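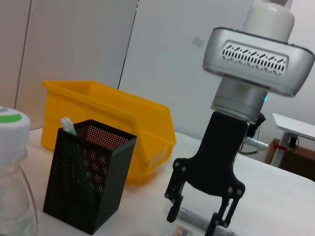

Lista de revisión, local de Durnville, planta baja y altillo
Visita de mayo, por la mañana. Expediente 1413.

1. Salidas y pasillos
Puerta principal: abre bien, barra ok.
Puerta trasera: roza en el suelo. Cepillar antes del viernes.
Pasillo del almacén: cajas de Prikden otra vez en medio. Ya se avisó. Retirar hoy, no mañana.
Cartel de salida del altillo: se ve, pero torcido.

2. Extintores
Los 3 con precinto y presión en verde. El del cuadro eléctrico colgado demasiado alto, bajarlo. Falta firma en la etiqueta del de la entrada, la empresa (Kudo) dice que pasa esta semana. A ver.

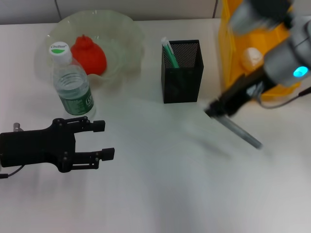

3. Electricidad
Diferencial: probado, salta.
Regleta bajo el mostrador: NO conforme. Una enchufada en otra. Quitar.
Tapa del cuadro sin tornillo abajo. Poner.
Luz de emergencia del aseo no enciende, pedir batería a Sosden. Las demas bien.

4. Suelos y escalera
Antideslizante gastado en los 2 primeros peldaños.
Pasamanos firme.
Felpudo de la entrada se levanta en una esquina, tropieza cualquiera. Cinta de momento, cambiar en cuanto se pueda.
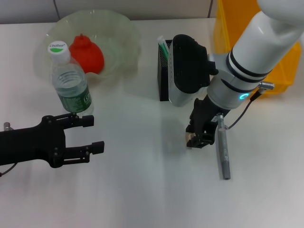 5. Botiquín y agua
Faltan gasas y suero. Tijeras hay. Guantes, casi 64, de sobra.
Grifo del office gotea poco, no urge. Termo: sin revisar, estaba la puerta cerrada con llave y no aparecía la copia. Queda para la próxima vsita.
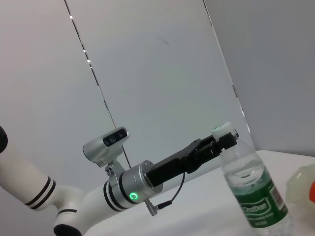
6. Mobiliario y superficies
Mesas del altillo: cantos despegados en la de la ventana, engancha la ropa. Encolar o cambiar. Patas niveladas menos una. Si se cambia, pedir tablero blanco pálido como el de la foto, con el oscuro de ahora no hay quien vea si está limpio. Esquinas redondeadas, a poder ser. Estantería alta sin anclar a la pared: prioridad, no cargar nada arriba hasta que esté fijada.

Resultado: apto con reparos. Bloqueantes, la regleta y la estantería. Mandar fotos del arreglo por correo.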